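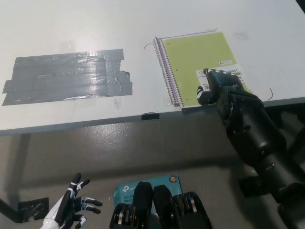
Figure 9. Taped area at the left of the tabletop, with a notebook near the front edge.

Section 3: Preparing and Marking the Tabletop

Read this section before you use the Stundia table for group work. It covers laying a tape patch, placing notebooks, and cleaning the white surface afterward.

3.1 Before you start

You will need:
Gray duct tape
Scissors
A soft cloth
Mild dish soap and warm water
A spiral-bound notebook for the table log

Clear the tabletop and wipe it with a damp cloth. Let it dry fully. Tape laid on a damp surface lifts within a day or two.

3.2 Laying the tape patch

1. Choose the left or right side of the table. The middle should stay bare for writing.
2. Cut the first strip to length and lay it parallel to the front edge.
3. Smooth it from the center toward both ends with the cloth.
4. Lay the next strip so that it overlaps the first. Leave no white showing between strips.
5. Continue until the patch is as deep as you need.
6. Press down all the ends again.

Note: Uneven ends, creases, and small bubbles do not affect use. Trim the ends with scissors before you lay each strip if you want a neater edge. Do not trim on the table with a knife — the blade will go through the white finish.

CAUTION: Do not set anything hotter than 80 °C on the tape. The adhesive softens and can bond to the tabletop.

3.3 Placing the table log

1. Put the notebook to the right of the patch, near the front edge, where a seated person can reach it.
2. Turn it so that the spiral is on the left. The cover then opens without dragging across the tape.
3. Check that any label on the cover faces up and can be read.
4. Write the date the patch was laid on the first free page, for example: March 2, 2018.

Note: If the notebook gets knocked off, move it farther back from the edge.

3.4 Scuffs and marks

Light smudges on the white surface usually come off with soap and water. Rub gently in one direction and dry the spot. For marks that remain, use Prillik surface cleaner on a cloth. Keep the cleaner away from the tape, as it loosens the edges.

3.5 Removing the patch

1. Lift one corner of the top strip with a fingernail.
2. Pull slowly, keeping the tape low and close to the table.
3. Remove the other strips one at a time.
4. Wipe off any residue with Prillik and rinse with clean water.

Replacement tabletops are listed in the Seppälä parts catalog under item 188.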